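Cludora Home Skills Program
Progress report to the Pandent Fund, reporting period ending May
Prepared by Fadwa Filali, Program Manager

1. Purpose of this report

This report sets out the work completed under the second installment of the grant, with particular attention to the clothing and bedroom unit. It also lists changes to the plan that the Fund was asked to approve in advance and one matter still open at the close of the period.

The program supports adults who are moving into a home of their own, many of them for the first time. The clothing and bedroom unit covers sorting, folding, putting away and basic care of garments. It is taught at the Mevine apartment, where sessions take place in an ordinary bedroom.

2. Enrollment and attendance

The grant agreement set a target of 52 enrolled participants for the full year. As of the end of May, 63 people had enrolled. The additional places were met from the existing budget by adding a late afternoon session, which begins at 4:30 p.m. and is led by Spyros Kovačević.

Attendance was weakest in the first part of the period, when the elevator at Mevine was out of service. Participants who missed sessions for this reason were offered a place in a later group, and most accepted.

3. Clothing and bedroom unit

3.1 Content

The unit was rewritten by Raíssa Rocha following comments received in the first installment. The earlier version moved from T-shirts to fitted sheets in one session, and participants reported that heavier items had been left out. Denim now has a session to itself. Jeans are among the garments participants own most often, and they take up a large share of drawer space when put away badly.

The bed is used as the folding surface throughout. Few participants have a large table at home, and the method needs to carry over to the room they will be using. Dark clothing is handled on a plain white sheet so that seams, loops and pocket edges are easy to find.

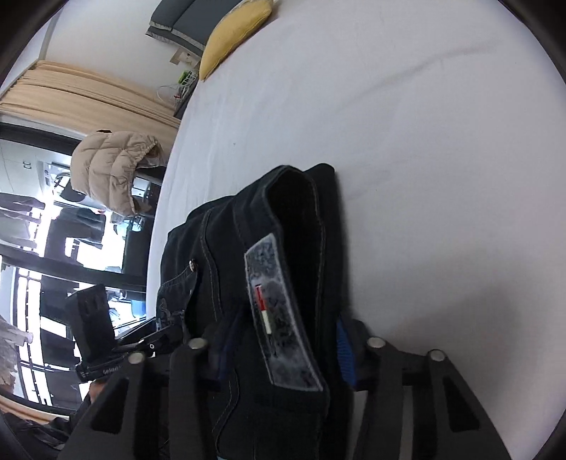
Black denim jeans folded into a thick bundle on the bed, with the waistband open and the patch on the outside.

The waistband is treated as the starting point for every pair. Participants are asked to find the patch and belt loops first, settle which way the jeans are facing, and only then bring the legs together. Stiff denim tends to spring back at the waist - this was the most common difficulty noted by session leaders - and additional practice time has been allowed for it.

3.2 Garments with decoration

A short section on decorated clothing was added at the request of participants. It covers embroidery, sequins, beads and metal rivets, and explains how to read the care label before washing. The general advice is to turn such items inside out for the wash and to avoid pressing directly over raised decoration.

Back pockets receive separate mention. A pair may carry stitched lettering or a motif on the pocket, with small dark sequins or beads across it, and a fold placed directly over that area puts strain on the thread. Participants practice laying the jeans with the back side up and checking the pocket before choosing where the fold should go. 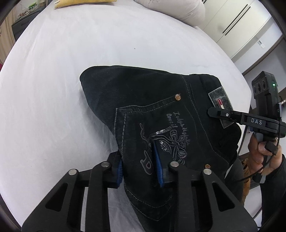 3.3 Materials

The supply order placed with Ghiță was delivered in full. It included 20 white flat sheets and 100 printed step cards. The cards were reviewed by Urho Saarinen, who recommended larger type and fewer words on each. Both changes were made before printing.

4. Changes to the plan

Two changes were made with the Fund's prior agreement. The ironing session was moved to the final part of the year, and the money set aside for a second clothes rack was used for drawer dividers.

5. Matters outstanding

Milovan Georgiou is preparing the home follow-up visits, at which participants will be asked to show how they have arranged one drawer or shelf of their choice. The visit form is in draft and will be sent to the Fund for comment before use. The dates depend on participants' own moving arrangements, and several remain to be confirmed.

No change to the third installment is requested. The itemized statement of spending is attached separately, and questions on it may be directed to the Program Manager.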